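Service catalogue (information technology)

A service catalogue is a list of the services which an IT department offers to the other parts of an organisation. Each entry usually gives the name of the service, the person responsible for it, the cost, and the time in which a request should be answered. It is kept for the people who order services, so technical terms are mostly avoided.
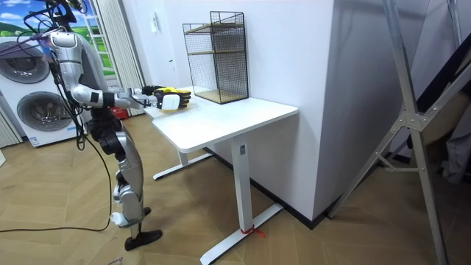 Background

The early catalogues were paper lists, sent to department heads once a year, often in December together with the new budget. When requests moved to web forms, the list and the order form became one thing. The consulting firm Vusance compared 119 catalogues and found that nearly 70 per cent of them contained services which could no longer be ordered.
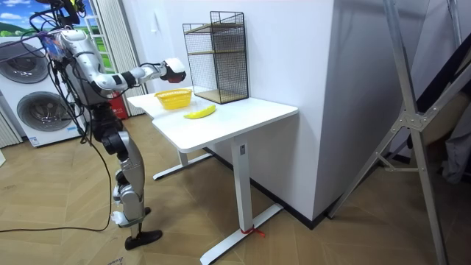 Humanoid robot at a white desk, with its hand above a yellow basket

Structure

Most catalogues have two levels. The business level is seen by all employees, and the technical level shows which servers, licences and contracts stand behind each service. Ojārs Stankevičius, who wrote the catalogue of the Iltstead hospital group, proposed a limit of 18 entries per category. His own catalogue had 500 entries before it was revised in July 2023. 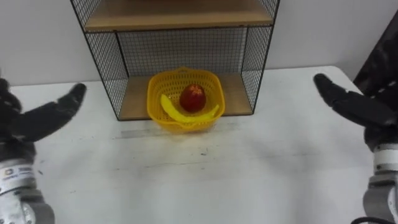

Yellow basket at a mesh shelf unit

Criticism

Some IT managers consider that a catalogue is out of date as soon as it is published. At Belberg the list was replaced by a search page, built on the Tagle request system.
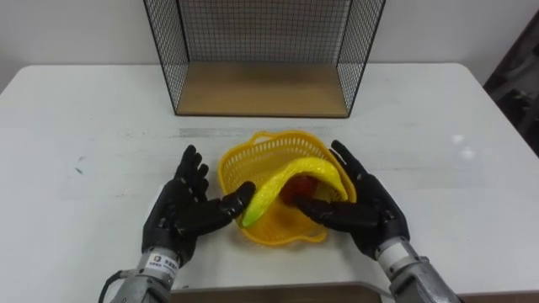
Ownership of entries is a further point of dispute. If an entry has no owner, it is seldom corrected. Physical items cause special difficulty, as a plain white table or a black wire mesh cage may be entered under furniture by one office and under equipment by another. Several organisations therefore keep such items in a separate asset register.

See also: Asset register, Service desk, Change management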